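Sport and Performance Programs
Placement Partners Working Group
Minutes of the meeting held October 17, 2022

Present: program lead (chair), placement coordinator, two faculty supervisors, library liaison, student representative for the junior year, club contacts from Jokden Soccer Club and Khattak Track Club (both by phone).
Apologies: strength and conditioning lead.

1. Minutes of the last meeting
Approved with one correction. Under item 5, "spring practicum" should read "senior practicum."

2. Matters arising
The background check forms for club placements have been reissued with the new mailing address. Jokden confirmed that it has received its copies. Khattak has not, and the coordinator will resend.

The request for a second parking permit at the training ground was turned down. Students will continue to use the shuttle.

3. Match analysis placements
The coordinator reported that all 4 places at Jokden are filled through the end of the season. Students are coding home games and writing opposition reports for the under-18 side. The club contact said the reports have been useful but tend to arrive too late in the week for the coaches to use them in training. It was agreed that reports will be due two days before each game.

The student representative asked if away games could count toward logged hours. The chair said travel time does not count, but time spent coding and writing does. The handbook will be changed to say so.

Khattak would like to take placement students for the first time, mainly for sprint timing and record keeping. A faculty supervisor asked who would oversee them on meet days. Khattak will send a name and a draft schedule before anything is offered to students.

4. Video software
The current Skilska license covers 300 hours of stored footage and the group is close to that limit. The next level up covers 1,000 hours and costs an extra $515 a year. There was some discussion about deleting older footage instead. The library liaison pointed out that two senior projects still draw on last season's games. Agreed to move to the larger license in January and to review old footage once those projects have been graded.

5. Student travel fund
Applications are down on last year. The student representative thought many juniors do not know the fund exists. A notice will go in the placement newsletter and on the board outside the performance lab. The rule on receipts stays as it is.

6. Sports nutrition module
The outline was accepted. The session on eating before and after training moves to week three so that students have covered it before preseason testing. Faculty asked for fewer slides on supplements and more on ordinary food. The reading list still needs two current titles, and the library liaison will suggest some.
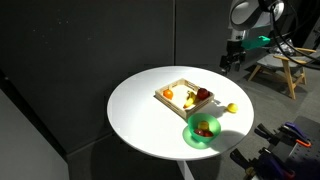
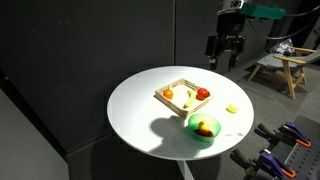 Fruit on the round white table.

7. Sodia Indoor Center
Sodia has offered the small hall on weekday mornings for movement screening. The floor is suitable but there is no storage on site, so equipment would have to be carried over each time. The second faculty supervisor will visit and report back. No decision was taken.

8. Any other business
The door code for the performance lab has changed. Staff should ask the front office for it and not pass it on by email.

9. Actions
Coordinator: resend forms to Khattak; change the handbook wording on away games; place the travel fund notice.
Chair: arrange the Skilska license change.
Library liaison: suggest two titles for the nutrition module.
Second faculty supervisor: visit Sodia.
Khattak: send supervisor name and draft schedule.

Next meeting in January, date to be set by the coordinator.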